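Garden Diary, August

The gates at Ambridge were opened at 6:30 a.m. and the overnight rain gauge was read and emptied. Water pressure on the north line remains low. Plot holders on that side were asked to finish hand watering by 9, and most had done so.

The inspection of the Pramell beds took 90 minutes. Squash vine borer was found in five plots. The affected stems were cut out and bagged, and the holders were notified by card. Powdery mildew is present on the cucumbers along the fence but has not reached the melons. The compost bays were turned. Bay 2 is ready for use and has been marked accordingly.

The waiting list for the coming season stands at 273 names. Applicants from Brumham will be offered the new ground east of the shed once the soil results are received. The lead test is still outstanding and no digging is permitted there until it is returned.

Almost 200 pounds of produce went to the Pascual Street pantry this morning, mainly tomatoes and summer squash. The pantry has asked that beans be picked smaller and that carrots be sent with the tops removed. Eggplant is welcome in any quantity.

The hose reel at the lower gate was reported as leaking and has been taken out of service. A replacement washer is on order.
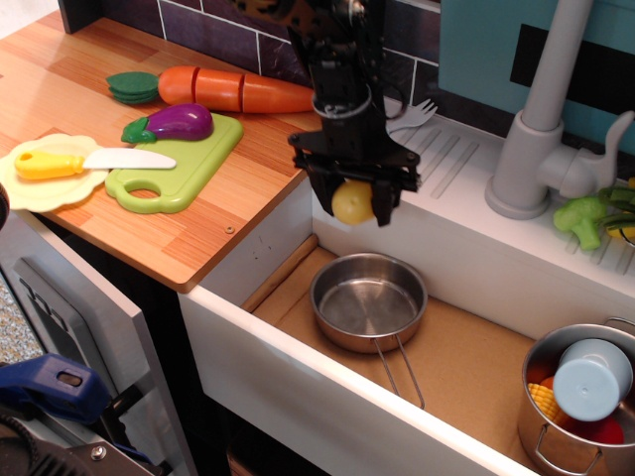

Entry by Rianne Lambrechts, Garden Office

Addition, 4:15 p.m.: The fall carrot seed has arrived and is stored in the dry cabinet. Sowing in the shared beds may begin when the bush beans have been cleared.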